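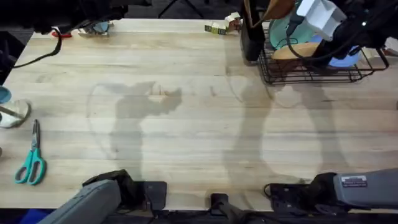
Kusus is looking for a part-time kitchen and playroom assistant at Jasel, our family drop-in. The post is for 25 hours a week, starting in February.

You will wash and put away bowls, plates and wooden spoons, wipe down the tables, and sort the toys and blocks at the end of each session. Some 58 families are on our books, so the work is steady.

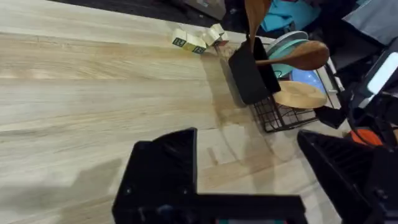
Toy blocks and the wire dish basket on one of our tables.

No qualifications are needed. Experience with young children is useful, and we will pay for a food hygiene course if you do not hold a certificate. The post is subject to the usual checks.

To apply, send a CV and a short covering letter to the Kusus office by 3rd January, quoting reference 709.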